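Visit to the Grillus edge-glued panel works, Jakville

The Grillus works stands on the east side of Jakville, between the railway and the old brickfield. It makes edge-glued hardwood panels for worktops, stair treads and chopping boards. Visits are by arrangement, mostly for joiners and furniture makers who already buy from the firm. Ours was in October and began at the timber yard gate at half past eight. Ott Krūmiņa, the production manager, took the group round. Safety shoes are compulsory and are not lent out.

Timber yard

Maple, oak, ash and a little birch come in as sawn boards, already air dried by the supplier. Packs are stacked on bearers under an open-sided roof and marked on the end grain with species, thickness and delivery week. Maple is kept in the middle bays, away from the weather side, where driving rain had caused grey staining in earlier years. The stickers between layers are all of the same species as the pack. Mixed stickers left marks on maple that went deeper than the planer allowance.

Each pack is sampled with a pin-type moisture meter on arrival. Readings are taken away from the board ends, and the results are written on a card stapled to the pack. The card stays with the timber until it is ripped into strips.

Kilns

There are two kilns, both of the conventional heat-and-vent type, fed by a boiler burning the works' own offcuts. A charge of maple takes longer than the same volume of ash because the early part of the schedule is run cool to keep the colour light. Krūmiņa was firm on this point. Customers for maple buy it pale, and a batch that has turned pinkish in the kiln has to be sold for painted work at a lower price.

After drying, the timber is conditioned in a closed store for 5 days before it is machined. We were shown a test fork cut from a conditioned board. The prongs stayed parallel, which indicates little remaining stress. A fork cut from the same charge straight out of the kiln had closed visibly.

Ripping and sorting

Boards are planed on two faces, crosscut to remove knots and splits, and ripped into strips on a multi-blade saw. The strips go to a sorting bench where they are graded by eye for colour and grain. The bench lighting is a cool white and the walls have been painted matt grey, both changes made after complaints that panels looked even in the works and patchy in a kitchen.

Grade A strips are clear on both faces. Grade B may have small pin knots on one face. The rest goes to the finger-jointing line, which we did not see running. Annual rings are not alternated as strictly as textbooks recommend. The works holds that with strips as narrow as 32 mm the effect on cupping is small, and gives priority to matching colour across the glue line.

Gluing

Panels are assembled on the Oltus press, a rotary carrier with clamps, bought second-hand and rebuilt on site. Adhesive is spread by roller on one edge only. The operator looks for an even line of small beads along every joint once pressure is on. No beads suggests a starved joint, and long runs suggest too much glue, which clogs the sanding belts later.

The room is kept at a steady temperature and the strips are brought in the evening before. Cold strips were the main cause of failed joints in the first winter with this press. The log beside the press showed 114 panels for the previous shift, with three set aside for open joints. These are ripped down the bad joint, re-edged and pressed again at a narrower width.

One sample from each batch goes to a small test room, where it is boiled, dried and broken across the joint with a chisel. A good result shows torn wood fibre over most of the surface. The broken samples are kept in labelled trays and we were free to handle them. The maple ones had failed in the wood almost throughout.

Sanding and finishing

A wide-belt sander takes the panels through in three grits. Kitchen boards are then rounded on the edges and either left plain or dipped in a food-safe oil. Plain boards are wrapped the same day, as unfinished maple picks up hand marks quickly. The standard range is sold under the Sproģis name and is stocked in 187 size and species combinations, a number the sales office would like to reduce.

Dust extraction is good at the sander and less so at the crosscut saw, where fine dust had settled on the guards and on the floor behind the operator. A new hood is on order.

Practical notes

The tour takes the whole morning, with a break in the canteen after the kilns. The floor in the press room is slippery near the glue spreader. Photography is allowed except at the press controls. Offcuts of oak and ash can be bought by the sack at the gate, cash only, and maple offcuts when there are any. Parking is on the brickfield side. The entrance from the station road is for lorries and is closed to visitors' cars.

The printed data sheets for the maple panels give moisture content at dispatch and permitted strip width. They do not give movement values across the grain, and these have to be asked for in writing.
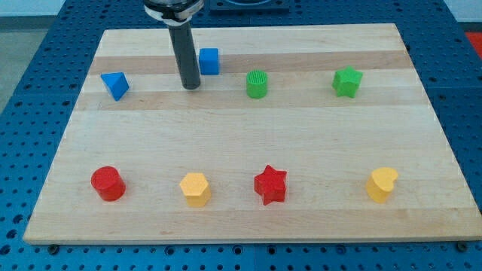 Light-coloured board of glued maple strips.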